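Block-pushing data collection moves to the second bench

The manipulation group at Vuvico has started recording on the second bench in the Flurnthorpe lab. The work is part of the Shen project, which trains a single control policy to move objects on a flat surface from short written instructions such as "push the green star next to the blue cube."

All of the training examples come from people driving the arm by hand. An operator sits beside the bench with a controller, reads an instruction from the screen, and slides the blocks with the tip of the tool. The arm has no way to pick anything up, so every task has to be solved by pushing. Camera images and arm positions are saved together for the whole session, and the instructions are added afterward by a separate set of labelers who watch the recordings. 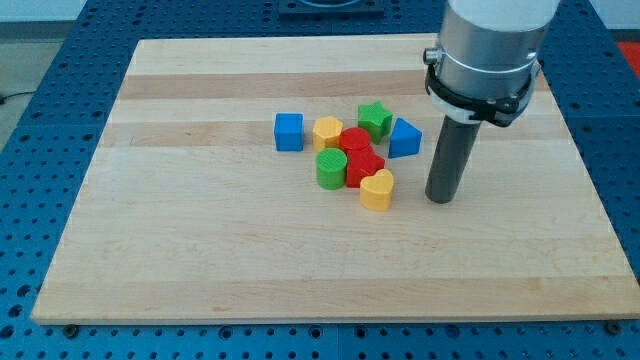

We changed the collection method in December. Before that, operators reset the blocks by hand after each task, and a lot of bench time went into tidying up. Now a session runs for 5 minutes without a stop, and the end of one task is the start of the next. The recordings are less neat, but they include far more recoveries: a block that spins the wrong way, a star that catches on a corner, a group that has to be broken up before anything else can be done. The earlier policy handled those cases badly.

Labelers should keep using color and shape together in every instruction. Each color appears on two shapes, so "the red block" is not enough. Clips where the target can't be told from the video should be marked unclear and left alone.

Some points for operators:

Keep the tool tip just above the board when moving between blocks. Dragging it across the wood shows up in the force readings.

Take a break after 6 sessions. Pushes get sloppy when people are tired, and we would rather have fewer recordings.

If a block goes off the board, end the session and start a new one. Do not reach in while the arm is enabled.

Recordings are uploaded to Rirkano overnight and should be ready for labeling the next morning. The two benches use the same file layout, but the camera calibration is separate, so please check that the bench number is set correctly before you start. We had to throw out 2 sessions last week over this.

Operator slots for the second bench are open on the lab calendar. New operators need to complete the safety walkthrough before booking.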